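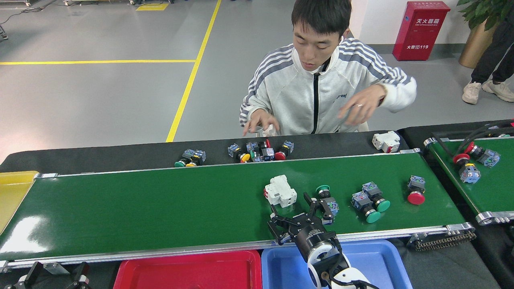
Unit 4. Collecting demonstrations by remote control
Course notes, Elínborg Þrastardóttir. Revised 3 January 2019

Last unit covered hand guiding, where you hold the arm and move it through the task. In this unit the operator drives the arm from a separate controller and the log stores joint positions, gripper opening and camera images at the same rate.

The task is sorting small electrical parts from a belt into colored bins. Push buttons, emergency stops and miniature circuit breakers differ in height and balance, so one grasp will not do for all of them. A mushroom head is wider than the body under it. Close on the body if you can reach it.

Procedure

Set the parts out in a new arrangement before each run. Include some lying on their sides.
Start the log, then move.
Approach with the fingers open, stop, close, lift. Keep the stop short - a long pause teaches the policy to wait.
If you miss, recover and keep recording. Tag the run "recovery".
Keep hands off the belt while the arm is moving.

The Serovell set has 971 runs, 49 of them tagged as recoveries. Use it for the lab if your own runs are not ready.

Reading: Birnorlow manual, chapter 3, through the section on latency.

Lab 4: record 17 runs per pair. Note the operator for each run. Results are compared in May.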